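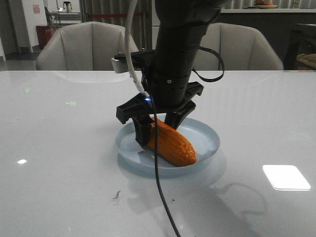
Ngan-ling Lau
Member, Play Kitchen and Pretend Food board
1356 posts

Has anyone found a cleaner that gets the sticky film off toy food without ruining it? The corn is the worst of ours. All those rows of rounded kernels collect whatever is on my kids' hands, and wiping over the top does nothing for the grooves. The light blue plate it gets served on comes clean in one pass, so I know it's the texture that is the trouble.

I bought a bottle of Pultine because the label says it "lifts residue from any play surface." I'm not convinced. I sprayed it, waited two minutes as directed, wiped, and the corn felt the same as before and smelled like a dentist's office. My sister swears by vinegar, but she swears by vinegar for everything, including sunburn. The orange is very bright and I'd like to keep it that way. I also have a glossy white table that shows every drip, so nothing that stains, please.

Is there something that works, or do I just accept sticky corn?

Kuo-hua Kwok
Regular

Dish soap, warm water, old toothbrush. I wouldn't pay for a special spray. "Any play surface" is the kind of thing they print when they haven't tested it on much.

First find out if your corn is hollow. Squeeze it next to your cheek and see if you feel air coming out of a hole or a seam. If you do, don't put it in the sink at all, or you'll get water inside and then mold, and no cleaner fixes that. Put a drop of soap on a damp brush and go along the rows from the fat end to the point, then across them. Wipe with a wet cloth, wipe again, and stand it on end overnight on a towel. If it's solid you can rinse it under the tap like a real one.

Vinegar won't do much for a greasy film. I doubt it would hurt the color, but I'd try it on the fat end first if your sister insists.

One thing I'd question is whether it's dirt. Some soft plastics get tacky by themselves as they age. If it's sticky again two days after a good scrub and the kids haven't touched it, that's the plastic breaking down and I'd throw it out.

Chak-lun Tsao
New member

dishwasher top rack, we do all of ours, never had a problem

Pei-shan Lui
Regular

I'd be careful with the dishwasher answer. It depends what the toy is made of, and most of them don't say. I did a set from Wetosell on the top rack and the tomato came out shaped like a bean. The plates were fine.

Kuo-hua's way worked on our strawberries, which have the same sort of bumps. It took two rounds. Use a soft brush, though. I started with a stiff one and it dulled the paint on the leaves. As for Pultine, I had the same result as you and now I use up the bottle on the trash can lid.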